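Section 4. Sharing a Table with the Arm

This section covers a table where one person and the Zilleck arm work side by side. It applies to sites that have moved basket work from an all-manual table to a shared one.

4.1 Before the shift

1. Clear the table down to the basket and the small items on the work list.
2. Stand the basket near the center, with both handles up.
3. Check that the arm cable runs free from the upper segment to the wrist.
4. Sign in on the Piras panel and choose Shared Table.

Note: The panel keeps your last 56 jobs. Older jobs move to the site log.

4.2 During the shift

5. Call out "arm" before you press Start. Wait for a reply from anyone at the table.
6. Keep your hands below the basket rim until the gripper stops.
7. If an item slips, press Hold. Pick it up by hand and press Resume.

Caution: Do not reach across the arm to get a stapler or pen. Walk to the other side of the table.
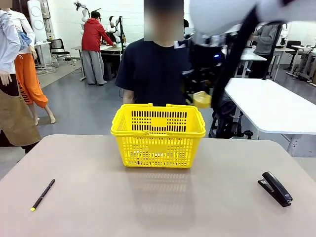

Does the person at the table still decide what goes in the basket?

The person does. The arm follows the work list, and the person at the table can change the list or stop the job at any time.

4.3 What changes for staff

Repeated lifting moves to the arm. Checking, sorting odd items and clearing faults stay with people. Each shared table needs 2 trained operators per shift, who trade places at the break. Plan extra time in the first weeks, as most crews work slower than before until they are used to the pauses.

Service is due every 400 hours. Contact the Numemex desk at Hallach to book it.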